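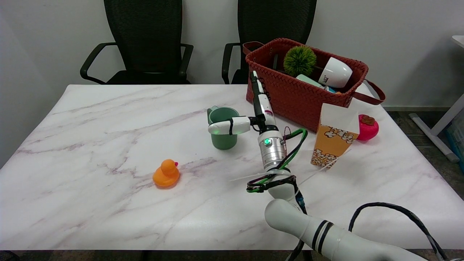

Blog > Family Days > Old Places

My cousins and I spent our summers in Vorkmont until I was 10 years old, and after that I did not see the town for a very long time. In August I finally went back, because the old children's camp on the lake was having its open day. The camp is called Lerel. We never slept there, we were the village children who looked through the fence, and I think this made it bigger in my mind than it really is.

The open day started at ten in the morning. I took the early bus from Tovar, which still stops at the bakery and still waits there for the driver to drink his coffee. From the bakery you walk down the hill for 22 minutes if you do not stop. I stopped many times. The blackberry bushes where we tore our shirts are gone, and there is a parking lot for the boats, but the stone wall with the lizards is the same. I put my hand on it and it was warm already.

At the gate they gave us a paper map and let us go where we wanted. The cabins are painted green now. In my memory they were brown, but my sister says on the phone that they were always green, so I cannot be sure. Inside it smells of pine and old mattress. On the door of the second cabin there are names cut with a knife, some so old that the paint has filled them. I was looking for a boy who once gave us a fishing line through the fence, and then I understood that I never knew his name.

The best part was the swimming place. There is a long wooden pier, and at the end of it the water is deep and dark green. As children we believed that a fish as big as a calf lived under it. A man from the camp said that the lake has catfish of up to 32 pounds, so maybe we were not so wrong. A group of children was jumping from the pier, one after the other, and they screamed exactly as we did. I sat there for an hour with my shoes off.

After lunch (soup, bread, and plum cake, all very good) there was a walk to the Vulau stream, where the older campers used to build dams. The water was low this year. I turned over a few stones to find crayfish and I found one, a small one, which went backward under the next stone before I could show it to anybody. The guide told us that the camp takes children for two weeks at a time now. In our days it was the whole of July, and we were jealous of them the whole of July.

Some practical things for those who want to go. The open day is free, but lunch you pay in cash. The path to the stream is steep and not good for a stroller. The last bus goes back at 6, and it really goes at 6 – I had to run up the hill, past the wall and the boats, with wet feet in my shoes.

I bought a postcard of the pier for my sister. The cabins on it are green.

Recent posts
Making plum jam the slow way
What we carried in our pockets
A rainy week with my aunt's card games
The night train to Tovar

We use cookies to remember your settings and to count visits. By staying on this site you agree to this.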